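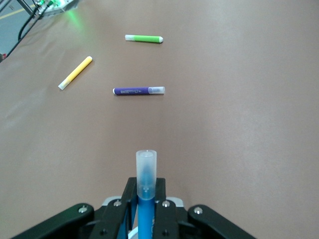
Bikside 소개

Bikside는 어린이와 성인을 위한 색채·드로잉 교육을 운영하는 미술 교육 기관입니다. 수채와 유화 중심의 소규모 화실로 출발하였으며, 현재는 마커를 주재료로 하는 교육과정을 기관의 중심에 두고 있습니다. 정규 수업 외에 학교 연계 수업, 교사 연수, 수업용 재료 대여를 함께 운영합니다.

교육 방향

본 기관은 색을 고르고, 쓰고, 제자리에 돌려놓는 일까지를 하나의 수업으로 봅니다. 마커는 준비와 정리가 비교적 간단하여 처음 그림을 배우는 수강생도 색의 관계를 곧바로 다루어 볼 수 있는 재료입니다. 입문 단계에서는 사용하는 색의 수를 제한합니다. 초록, 노랑, 보라, 파랑을 먼저 다루며, 나란히 놓았을 때와 겹쳐 칠했을 때의 차이를 직접 기록하도록 지도합니다. 이후 회색 계열과 피부색 계열로 범위를 넓혀 갑니다.

교육과정

Serra 과정은 처음 등록하는 수강생을 위한 기초 과정으로, 12주 동안 진행됩니다. 선 긋기, 면 채우기, 색 겹치기, 간단한 정물 순으로 구성되며 과정이 끝나면 각자의 색상표 한 권을 완성하게 됩니다. 색상표는 종이의 종류를 바꾸어 가며 작성하므로 같은 마커가 흰 종이와 갈색 종이에서 어떻게 달라 보이는지 비교할 수 있습니다.

Wunance 과정은 Serra 과정을 마친 수강생이 참여하는 심화 과정입니다. 식물과 생활용품의 관찰 드로잉, 글자 디자인, 포장지 무늬 만들기를 다룹니다. 수업은 한 회 2시간이며, 수강생이 주제를 정하여 진행하는 개인 작업 시간이 포함됩니다.

Hadus는 학교와 지역 기관에 재료를 대여하는 사업입니다. 마커 100자루를 색상 계열별로 나누어 한 상자에 담아 보내며, 색상 목록과 교사용 안내문을 동봉합니다. 대여 신청은 매년 3월과 8월에 받습니다.

작업실과 재료 관리

작업실에서는 모든 마커를 뚜껑을 닫은 상태로 눕혀 보관합니다. 수업이 끝나면 수강생은 책상 위에 놓인 마커의 뚜껑을 확인한 뒤 색상 계열에 따라 정리함에 넣습니다. 색이 흐려진 마커는 별도의 통에 모으며, 담당 강사가 시험지에 그어 본 후 교체 여부를 결정합니다. 어린이반의 경우 정리 시간을 수업 시간 안에 두고 있으니, 보호자께서는 수업 종료 시각에 맞추어 방문하여 주시기 바랍니다.

개인 마커를 지참하실 수 있습니다. 다만 공용 재료와 섞이지 않도록 이름표를 붙여 주시고, 유성 마커는 환기 설비가 있는 안쪽 작업실에서만 사용하여 주시기 바랍니다.

전시

수강생의 작품은 매년 11월 본관 1층 복도에 전시합니다. 완성작과 함께 과정 중에 만든 색상표도 공개하며, 관람은 무료입니다.

문의

등록 상담과 작업실 견학은 사전 예약제로 운영합니다. 상담 시간은 오전 10시부터 오후 5시까지이며, 단체 견학을 희망하는 기관은 참가 인원과 연령대를 기재하여 신청서를 제출하여 주시기 바랍니다. 재료 대여에 관한 문의는 Hadus 담당 부서에서 접수합니다.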